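How to Wash Cherry Tomatoes Without Chasing Them Across the Kitchen

I have rinsed a lot of tomatoes, most of them on the floor. What follows works for grapes and radishes too.

1. Get a wide bowl. Wider than that.

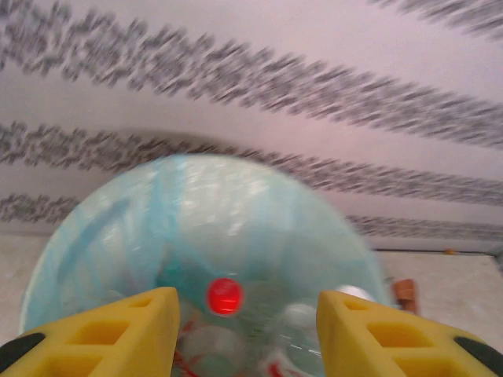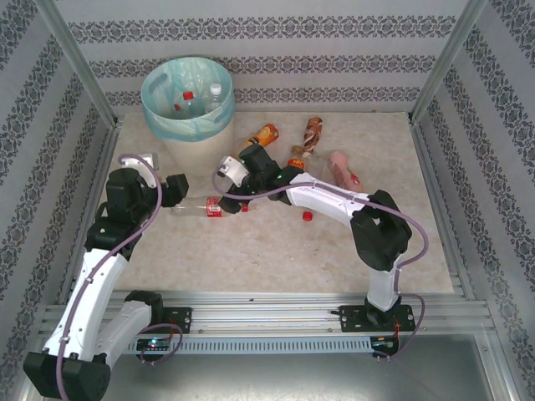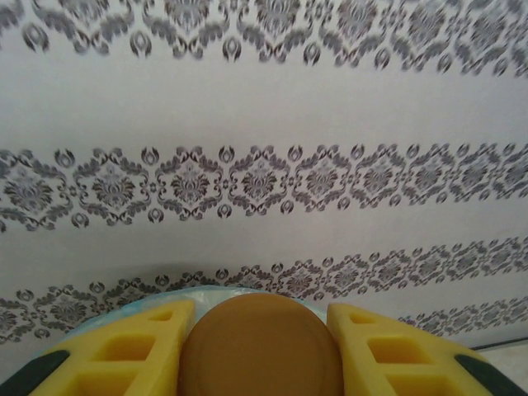 2. Fill it with cold water before the tomatoes go in. Pouring water on top of them is how you wash your shirt.

3. Swish gently with one hand for 60 seconds. Mine were from the Bislow market and came with a fair share of Bislow.

4. Lift them out by the handful. If you tip the bowl, the grit goes right back where it started.

5. Spread them on a towel and let them dry for nearly 3 hours. I know. Go do something else.

Leave the stems on until you eat them, and keep them out of the fridge unless your kitchen is over 80 degrees. Split ones go in tonight's sauce.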